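4.3 Caída del frasco durante la transferencia

De las 750 transferencias de la serie larga (protocolo Piteck, dos brazos, frascos de farmacia con tapa blanca), 70 terminaron en fallo. La mayoría, fallos de agarre sin consecuencias: el dedo roza, el frasco se ladea, el brazo se retira y repite. No los tratamos aquí. Interesan los 4 casos en que el frasco se soltó ya en altura, porque el controlador no los registró como fallo hasta el final de la trayectoria. Es decir, el brazo siguió moviéndose con la pinza vacía y el sistema convencido de llevar carga.

Primer caso, 2 de marzo de 2018. Frasco pequeño, sujeto por el cuerpo. Apertura de los dedos dentro de tolerancia, par del motor por debajo del umbral durante 200 ms, y el filtro lo descartó como ruido. El frasco cayó sobre la mesa, rodó y volcó otro. Tapas cerradas, sin derrame. Los otros tres casos, mismo patrón en el par, con pequeñas diferencias de velocidad.

Hipótesis inicial: detección de pose. El plástico translúcido da problemas conocidos con la profundidad, los reflejos de las luminarias se leen como borde y el ámbar y el rosa no se comportan igual. Repasamos las estimaciones de pose de los cuatro casos y el error estaba dentro de lo normal. Descartada, o al menos no suficiente por si sola.
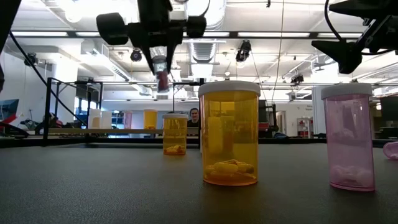 Segunda hipótesis: contacto. Los dedos son estrechos y la pared del frasco es curva, así que la zona de apoyo real es una franja muy fina. Con el frasco bien vertical aguanta. Con una ligera inclinación, el apoyo pasa a un solo lado y empieza un deslizamiento lento que el sensor de par apenas ve. Las cápsulas sueltas empeoran la cosa: se desplazan al acelerar y mueven el centro de masas. Reprodujimos el efecto a mano en el banco Kuusisto, con frascos lastrados. Sale casi siempre que la aceleración supera el valor por defecto del planificador Lavell.

Queda el problema de seguridad, a nuestro juicio mas serio que la caída misma. El modo de colaboración entre brazos usa el estado «carga presente» para fijar distancias mínimas y prioridad de paso. Con el estado falso, el segundo brazo cede espacio a un objeto que ya no existe y no considera el que está tirado en la mesa. En uno de los casos lo empujó. Ninguna persona dentro del perímetro; parada manual desde fuera.

Cambios aplicados en Cesteo, nuestro nodo de supervisión:
- ventana del filtro de par reducida
- comprobación de agarre por visión tras el izado y otra vez antes de soltar
- límite de aceleración propio para frascos con contenido suelto
- si las dos señales discrepan, parada de ambos brazos, no solo del que transporta

La última medida cuesta tiempo de ciclo y genera paradas falsas, sobre todo con el frasco a contraluz. Pendiente de ajustar. Repetición de la serie completa prevista para julio, con los mismos frascos y almohadillas nuevas en los dedos; los datos de par en bruto se incluyen en el anexo B.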